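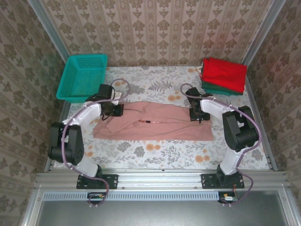

*Two-arm folding cell, pink garment on the table*

**tkumsa**
Right arm dropped off the bus again at cycle 182. Left kept pulling, so the shirt got dragged before I hit stop. Servo error was overload. Anyone else see this on the Prullix firmware from September?

**citlali_i**
Check the cable first. Yours loops over the links, and mine did the same until a connector worked out at the elbow.

**tkumsa**
Reseated both ends. Ran 235 more, then the same fault.

**anas_az**
I don't buy the cable. Overload is overload — lower the grip torque.

**citlali_i**
Overload doesn't take an arm off the bus.

**jucelia_s**
Either way, one arm dropping should stop the other. Fix that before running it again.

**tkumsa**
Agreed. Adding a shared stop tonight, then swapping the cable.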